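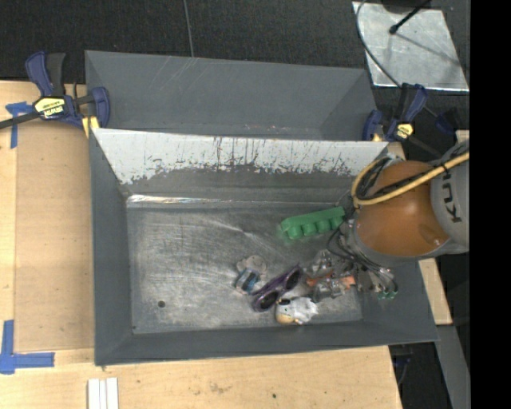
Gray metal bin, paint scraped off along the top of the far wall.

Bins, Tubs and Drawers: Getting Small Stuff Out of Big Containers

Every workshop has a bin of miscellaneous. Mine started life as "screws, wood" and now holds a hinge, a skate key and half of a faucet. If yours is the same, the tips below may help, or at least pass the time until you have to go look for something.

Line the bottom. Metal bins scratch, and they make a racket when you dig through them at 6 a.m. A piece of rubber shelf liner cut a little small drops right in. Don't glue it. You'll want to take it out and shake it over the trash, and you'll be surprised at what comes off.

Fill to a third. A bin filled to the brim is a hole you pour hardware into. When one gets past a third, split it or throw something away. I'm told people do throw things away.

Tip before you dig. Lift one end and let everything slide to the other. Small parts spread out on the slope and you can read them like a menu. This also keeps your knuckles off the drywall screws.

Label the front and not the lid. Lids migrate. I once spent a Monday evening convinced I owned no washers, while 261 of them sat under a lid that said PICTURE WIRE. (Yes, I counted them afterward. I was angry.)

Bare spots on painted steel

Paint goes first at the rim, where your sleeve, the scoop and the bin next door all rub. A dry indoor shop can ignore it for years. A damp garage can't. Wash with dish soap, dry it well, scuff the shiny edges with 220 grit and wipe off the dust. Two thin coats of rust-blocking enamel beat one thick one, which will run and then stay tacky until March. Leave the floor of the bin alone unless it's rusting, as anything you brush on there will be scraped off by the first handful of bolts.

If you don't care how it looks, paste wax on a rag takes five minutes. I have come to not care how it looks.

Nesting bins that won't un-nest

Sloped sides are great for stacking and terrible for unstacking. Drop a strip of cardboard down one side before you nest them. If they're already stuck, stand the stack upside down on a towel and tap the rims with a mallet, working your way around. Swearing is optional but traditional.

Odds and ends

A magnet in a plastic bag picks up spilled brads. Turn the bag inside out, pull the magnet away, and they're bagged.

Muffin tins make fine sorting trays. Buy your own. The kitchen one will be missed sooner than you think.

Keep 4 bins empty. They won't stay that way, but you'll enjoy the week.

Don't store oily rags in any of this. They go outside, spread flat to dry, and then in a lidded metal can.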